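Nedside Short Course: Looking After Small Things at Home
Handout 4: Jewellery, cords and beads
Revised April 1, 2023

Today's work is sorting. Bring what you wear often and what has been in a drawer for years, and lay it all on something soft before deciding where it goes. A blanket or a folded towel will do. A bare table lets round beads and loose pearls roll.

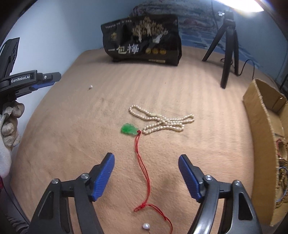
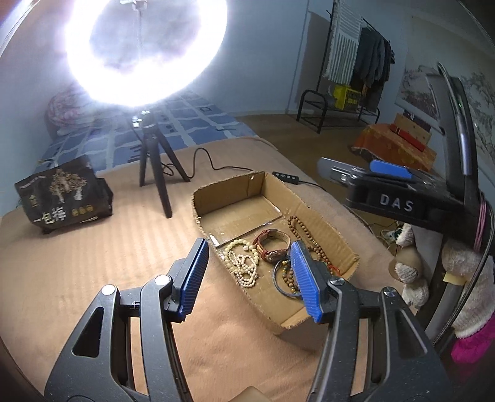 Strung pieces on soft cloth, and a cardboard box used for holding them.

Should pearls be kept in the same box as everything else?
They can share a box if they have their own compartment or a soft pouch. Pearl is softer than most stones and most metal, and it picks up fine scratches from clasps, pins and watch buckles.

Sorting order

Begin with anything on a cord. Knotted cord works its way through bead strands and takes a long time to get out again, so coil each cord loosely around two fingers and put it down by itself. Don't pull a knot tight to neaten it.

Next come the long strands. Fold them in wide loops, never in a sharp bend at one bead, and check the thread beside the clasp. If you can see bare thread between beads that used to touch, the strand has stretched and wants restringing.

Bangles, watches and stiff bracelets go in after that, along the side of the box. Earrings are last. Put pairs together at once — a stud on its own is easily lost in the pile of a blanket. Run a flat hand over the cloth when you finish.

Boxes

A cut-down carton is good enough for a first sort. Trim the walls low so that you can see in, and tape any flap that lifts. Cardboard takes up damp, so it isn't suitable for a bathroom or an outside wall. For longer storage, line a drawer with plain cotton and divide it with card strips. The Waslow tray passed round in class is one ready-made version, but any shallow tray with a lid will serve.

Cleaning

Wooden beads: dry cloth only.
Pearls: soft cloth, slightly damp, then left flat to dry. No soap powder, no vinegar.
Carved stone: lukewarm water and a soft brush, keeping the cord out of the water where possible.
Leather straps: dry cloth, and away from radiators.

For next time

Sort one drawer at home and write a short list of what needs mending. Bring the list, and one piece for restringing if you have it. Thread and needles are provided. The restringing session will be repeated in October for those who miss it.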